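11 Apr 2023

Second day back on the stove.
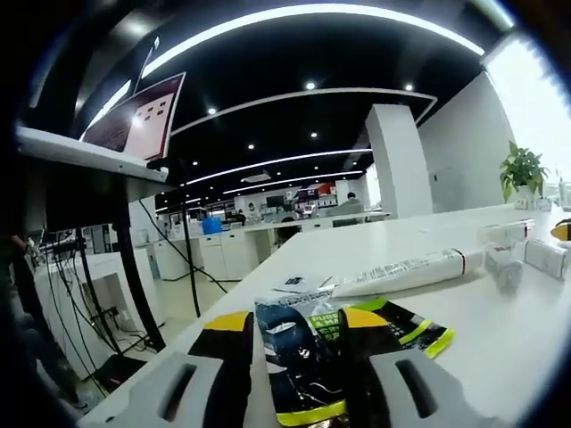 The stove came with the house and I have been putting off the seals for as long as we have lived here. The door rope had gone flat along the bottom and hard as wire at the hinge side, and the glass was black again by the second log every night. I got up at seven, let the dog out, ate standing up, and had the door off its pins before eight. It weighs more than I remembered. Lunch was whatever was within reach, and by then the long white table had a crumpled snack bag held in a gripper above it, black and yellow and lime green, and on it a white squeeze tube with a red ring near the cap end, and I had stopped tidying as I went. The old rope came out in pieces no longer than my thumb. The cement under it had to be scraped, and I used the old chisel for that and then a wire brush, and then the chisel again in the corners.

The stove is a Wikström, the small one. The plate on the back has a number on it, 653, and I was never sure if that was the model or the foundry's own mark. Roald Eide says it is the model. He had the same one at his mother's place and replaced the baffle twice. He also says the rope should be a size thicker than the book gives, as the channel wears wide. I had already bought the size in the book. I laid it in dry to see, and he was right, it sat too low to touch the frame on the latch side. So that was a drive to Hostmont, 17 miles each way behind a gravel truck, for two yards of the thicker kind. They sell it off the reel and the man cut it a little long.

While I was there I asked what they would want for a new stove, just to know. The cheapest one on the floor was more than 900 dollars without the pipe. I said thank you and paid for the rope.

Back by three. Bedded the rope in, did not stretch it (I stretched it in January on the ash door and it shrank back and left a gap), and butted the ends at the bottom. Hung the door. Put a strip of newspaper in and shut it, and tugged. It held on three sides and slid out on the fourth, so I gave the latch half a turn and tried again. Now it holds all the way round. The cement wants a night before there is a fire, so we are in sweaters.

Vsevolod Prokopenko stopped by near four with the log splitter handle he had promised. He stayed for coffee and looked up the flue with my flashlight for a good while. He thinks the top section needs sweeping again before fall. I think so too. He burns only birch now and says he gets hardly any soot, but he also has a straight pipe and ours has the bend. We talked about the bend for longer than it deserves. He would take it out and go through the wall. I would rather not have another hole in that wall.

The ash door still leaks a bit. I may do it over with what is left of the thick rope – there is just enough if I don't waste any. The firebrick on the left has a crack from top to bottom but both halves sit tight, and I left it alone.

A letter came from Wasuvthorpe about the cabin. The road association wants the culvert paid for by summer. I put it behind the clock with the other one.

Soup for supper, and bread from the freezer. Wind out of the north after dark and the house cooled off quickly. Found one of the old hinge washers in my shirt pocket when I undressed, so the door has to come off again in the morning before I light anything. Need to get: stove paint, kindling, lamp oil, dog food.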